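Breakfast Host (Part-Time, Mornings) - Nistau Guest House

Posted July 1, 2020

We are looking for a kind, early-rising sort of person to look after breakfast at Nistau, our small guest house on the hill behind the harbour. We have 9 rooms, a garden that is rather bigger than we can manage, and a good many guests who come back year after year and like to be remembered.

Breakfast with us is a simple affair. There is toast, porridge, eggs however people like them, and Genivaldo's marmalade, which he makes in large batches every winter and which people do ask to take home. You would be laying up at half past six, serving from seven until ten, and clearing away afterwards with time for a sit down and something to eat yourself. Guests make their own toast at the table, so there is a fair bit of filling up bread baskets and chatting while you do it. 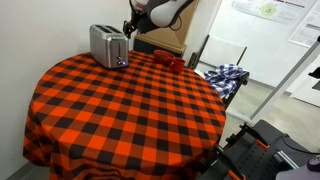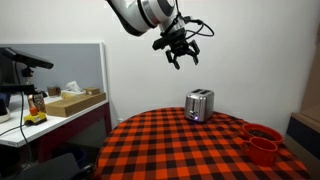
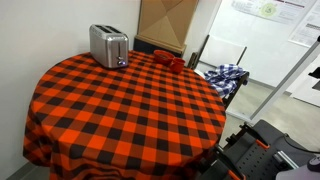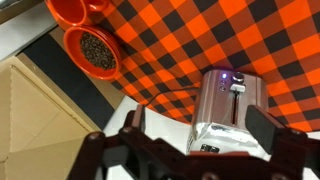 The toaster and the checked cloth

You don't need to have worked in a guest house before. Benedito Barbosa, who runs the kitchen, came to us from a boatyard and had never poached an egg for anyone but his mother, and he will happily show you everything over your first couple of weeks. What we would like is somebody who is steady and cheerful first thing, who doesn't mind a walker in muddy socks asking about the tides, and who will take allergies seriously and write things down properly in the kitchen book. If you have a food hygiene certificate already, lovely - if you haven't, we will pay for the course.

The job is five mornings a week, including alternate weekends, and runs until the middle of December, when we close for the winter. We would very much hope to have you back in the spring. Pay is monthly, breakfast is included, and there is a bonus of £222 for anyone who stays to the end of the season. The first bus up the hill gets in a little after six, and there is a dry shed for bicycles.

To apply, please write us a letter or an email telling us a bit about yourself, which mornings you could manage and when you could start. A page is plenty, and we don't need a formal CV. Please address it to Genivaldo Seixas at the guest house, or drop it in by hand any afternoon and we will show you round while you're here.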